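Objet : Re: [ateliers] Alors, cette journée portes ouvertes chez Ornau ?
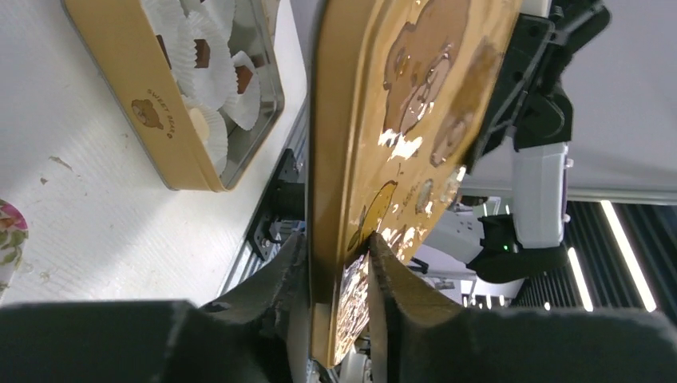 Le couvercle Sweet Bear entre les deux bras, la boîte de chocolats ouverte sur la table.

Bonsoir à toutes et à tous,

Je réponds à Nasrin, et du coup à toute la liste, vu que trois personnes m'ont déjà écrit en privé pour me demander la même chose !

Le 2022-03-07, Nasrin Taheri a écrit :
> Meron, tu y es finalement allée, à la journée d'Ornau ? J'avais
> un créneau réservé et j'ai dû rester à l'atelier pour la livraison
> Farahani, j'étais verte. Est-ce que ça vaut le déplacement ou
> est-ce que c'est encore un bras qui agite la main derrière une
> vitre ? Et est-ce qu'ils ont parlé prix ? Chez nous la question
> de la mise en boîte revient sur le tapis tous les mois.
> Nasrin

Alors oui, j'y suis allée, et non, pas de vitre ! On était par petits groupes autour des tables, assez près pour entendre les moteurs (un petit sifflement, rien de méchant). J'avais peur du grand discours sur l'avenir de l'industrie, on y a eu droit, mais il a duré le temps d'un café et ensuite on a passé presque toute la matinée devant les machines.

Le poste qui m'a le plus plu, c'est celui de la photo. L'exercice : une boîte en métal doré avec des ours dessus, des chocolats dans leurs petites caissettes en papier blanc, et deux bras qui doivent s'occuper du couvercle ensemble. Dit comme ça, c'est bête comme chou. Sauf qu'un couvercle en fer-blanc, vous le savez aussi bien que moi, ça glisse, ça brille, et si on serre trop fort ça se voile et ça ne ferme plus jamais. Sur l'image, vous avez la pince du premier bras qui tient le bas, et le deuxième bras qui a attrapé le bord du haut. Les doigts sont recouverts d'une matière sombre et mate, un peu duveteuse. J'ai demandé ce que c'était, on m'a répondu « un revêtement maison » et on a changé de sujet.

Le système s'appelle Fetia, et le logiciel qui coordonne les deux bras, Satura (j'ai confondu les deux noms toute la matinée, personne ne m'a reprise, ils sont polis). D'après l'ingénieure qui tenait le poste, ils en sont à 2,713 essais enregistrés sur cette seule boîte – je recopie le chiffre comme il était écrit sur leur panneau, virgule comprise. Depuis décembre ! Elle nous a raconté que les premières semaines, les chocolats finissaient plus souvent par terre que dans la boîte. Maintenant ils visent 200 essais par jour, et quand ils changent de boîte il leur en faut encore 500 avant d'être contents.

Côté vitesse, Nasrin, je te le dis tout de suite : ta collègue du mardi va plus vite, et de loin. J'ai regardé plusieurs passages de suite, il y a des moments où les bras hésitent, repartent un peu en arrière, se replacent. C'est fascinant à voir, moins si on a des palettes qui attendent. Un monsieur à côté de moi soupirait très fort à chaque hésitation, il devait avoir des palettes.

Pour les prix, flou total. Ils ne vendent pas encore, ils cherchent des ateliers pour prêter des emballages et venir faire des essais sur place. Il faut fournir 200 boîtes identiques, pleines ou vides, et ils les rendent ensuite (dans quel état, je n'ai pas osé demander – celle de la démo avait le couvercle bien rayé !). J'ai pris le formulaire, je peux le scanner pour ceux que ça intéresse. Je pense que nos boîtes rondes leur donneraient du fil à retordre et j'avoue que j'ai très envie de voir ça.

Deux choses pratiques si vous y allez à la prochaine session : l'entrée visiteurs est à l'arrière du bâtiment, le GPS vous envoie au quai de chargement, et prévoyez un pull. Le déjeuner n'est pas compris, contrairement à ce que disait l'invitation.

Nasrin, si tu veux qu'on remplisse le formulaire à deux, appelle-moi plutôt en fin de journée, le matin je suis aux cuissons.

Bises à tous,
Meron Abera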